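Mardale Facilities Forum > Equipment and Automation > Can machines do kitchen and bench chores yet?

Posted by obeidat_ops, June 10, 2024

Our department has been asked to advise on whether automated equipment could take over dish return and bench clearing in the Katby building. The request covers the staff kitchen on the second floor and the two assembly benches below it. I would be grateful for the experience of members who have reviewed such equipment. Please state whether your comments rest on direct use or on published material.

Reply from Zhuoran Meng

Direct use, one site. We ran a single arm at a packing bench for a trial period that ended in August. It moved parts of one shape from one tray to another and did so acceptably. When the supplier of the parts changed the tray, the work stopped until the arm had been set up again. I would not describe that as doing chores. A chore is whatever happens to be on the counter that day.

Reply from drenda_stores

I must disagree in part. The Drenda stockroom logged 3714 picks in its trial and staff stepped in on 89 of them. Our evening shift would be pleased with that record. The question should be whether the remaining work is worth the cost of the equipment, and in our case it was.

Reply from Zhuoran Meng

A stockroom pick is a boxed item from a known shelf. I accept the figures, but they do not carry over to a kitchen.

Reply from obeidat_ops

Thank you both. For clarity, the kitchen portion of the request concerns plates, cups and leftover food. Glassware and knives are excluded. The budget line is $3000 for an initial study, which would not purchase any equipment.

Reply from benchwright

The study should begin with very small tasks and record each one separately. Lifting a piece of fruit from a plate is one task. Picking up a cup that has tipped over is another, and in my view the harder one, as the approach differs from that for a cup standing upright. A taped-off surface allows the starting positions to be varied in an orderly way.

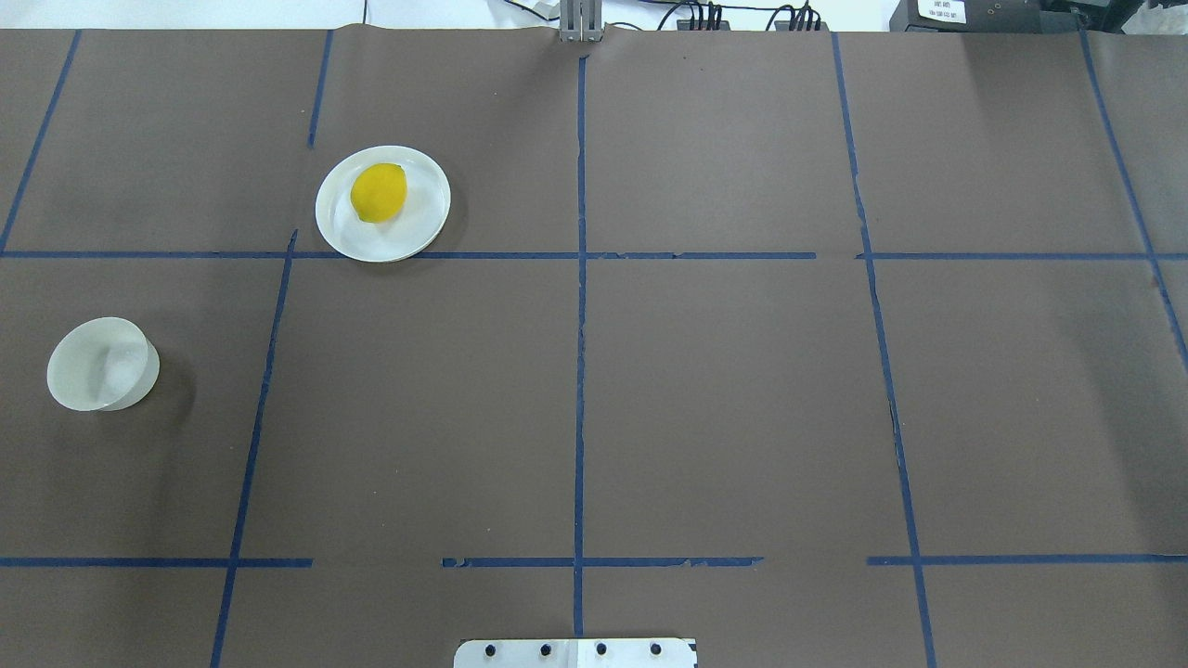 drenda_stores replied that tasks of this size would tell management very little, and that a full counter at the end of lunch was the only fair test. The same post proposed 500 attempts under ordinary conditions, with every failure written up.

Reply from benchwright

I have no objection to the full counter as a second stage. If it is the first stage, the failures will be recorded without any means of telling what caused them.

Reply from obeidat_ops

Both stages will be entered in the draft. Members who wish to comment on the wording may send me a message through the forum. The bench portion will be posted as a separate thread.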